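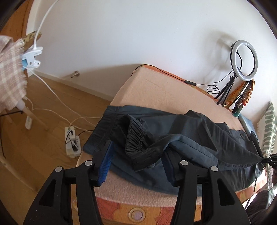 # Cosgrove: notes on folding pants on a bed

Last updated: April
2 min read

Cosgrove is a small set of written notes on folding clothes, kept by Roscoe Ambrose and Kane Tipoki. It covers pants only. It doesn't claim to save you any time, and we'd be wary of anything that does.

## What's in it

There are 229 notes, one per fold. Each has the garment type, the surface, the fold used and a plain remark on the result. Remarks are capped at 300 characters. Kane wanted 200, and most of them would have fit.

## Elastic waistbands

Most folding guides start with "lay the garment flat." Try that with a gathered waistband. The leg fabric lies down and the elastic pulls itself back into a bunch, so the two halves never match in width. We log these as `gathered` and don't score them for neatness.

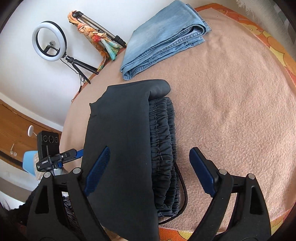
Drawstrings get their own column. Tucking the cord inside the waistband is common advice, and we have our doubts. It leaves a lump under the next fold. Leaving it out looks worse and stacks better, in Roscoe's opinion. Kane disagrees, and both remarks are kept.

Denim is the easy case. Jeans hold a crease and stay where you put them, which may be why so many guides use them.

## Surface

Fleece blankets grip the cloth and shed lint on dark colors. A table would give tidier folds, but plenty of people fold on the bed, so that's what we wrote for.

## Known problems

- `neatness` is one person's opinion. Don't average it.
- "Slate" and "charcoal" were used loosely in the color column.
- No shirts, and no plans for any.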